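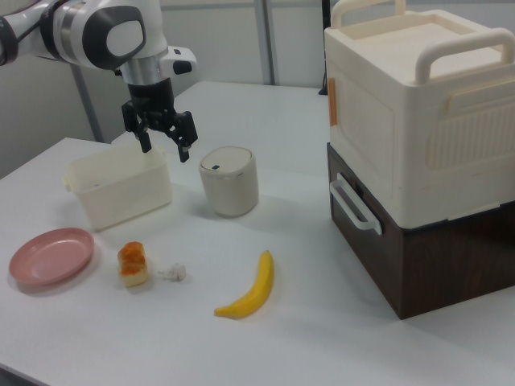 Arm over the practice table, gripper open above the plastic container. Toy banana and bread out front.

Home | Kits | Service | About us | Contact

About Purus

We sell and service table-top robot arm kits. Started in a rented unit behind the Magyar building, still there, more shelves now.

Main product is the Sokmont kit. Arm setup, gripper, control software, a box of toy food and dishes to practice on. Schools take most of them, a few small labs too. 52 kits out the door last year, hoping for more once the new batch lands in April.

Every kit gets 300 test picks before we pack it. If it drops too many we go back thru the gripper settings and start over. Slow but we get fewer calls.

Also do service. Repairs, yearly checkups, half-day training at your place or ours. Omalico plan covers parts and labor, ask for a quote. Phone is best in the mornings, email gets answered evenutally.

Page updated Feb 13, 2024

Share (14) | Comments (3)

Related
Sokmont kit: what's in the box
Omalico service plan, prices and terms
Booking a training half-day
Spare gripper fingers back in stock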